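Rukotix: Frequently Asked Questions About the New Record

Who or what is Rukotix?

Two people, Rosaire Boychuk and Brayden Thibodeau, plus a drum machine that has missed fewer rehearsals than either of them. Rosaire sings and plays accordion. Brayden does everything with a cable.

How do you say it?

ROO-ko-ticks. We have been introduced on stage as Robotics, Narcotics and, once, Rick.

When does the album come out?

July. "Simach" has 11 songs and runs a little under 40 minutes, so you can get through it on a commute or one side of a casserole.

Is "Iren" on it?

Yes, but it's a new recording. The single version was made in Brayden's hallway and you can hear the mail arrive at 2:14. Some of you wrote in to say you liked the mail. The single is staying up for you people.

Will there be vinyl?

One pressing of 2,330 copies. Of those, 2,044 were spoken for in the preorder, 141 are coming on tour with us, and the rest go to record stores. If yours shows up warped, write to us before you try fixing it with an iron. We have seen the results.

What about cassettes?

Rosaire wants cassettes. Brayden has to dub them. Talks continue.

Can I get it signed?

At a show, yes, for free. By mail, no. We tried that with the last EP and Rosaire's signature was down to an R and a line by the second box.

Are you touring?

Nine dates so far, all of them drivable in Brayden's car, which rules out more of the country than you'd think. Doors are usually at 7 and we go on at 9, or 9:20 if the accordion strap has gone missing again.

Who is singing on the last track?

Brayden's mother. She did it in one take and asked why ours were taking so long. She's credited as Mrs. Thibodeau, at her request.

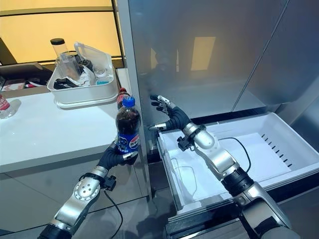 Can I use a song in my video?

If you're not making money from it, go ahead and put our name somewhere people can read it. If you are making money from it, write first. We're cheap, but we like to be asked.

Do you take requests?

We take them. We know 16 songs.

I bought the album twice by accident. Can I have a refund?

Yes, if you forward both receipts within 30 days. You could also give one to a friend, but we understand not wanting to risk the friendship.

How do I get in touch?

Use the form on the contact page. Rosaire answers in the mornings and is polite. Brayden answers after midnight, so check the time stamp before taking anything personally.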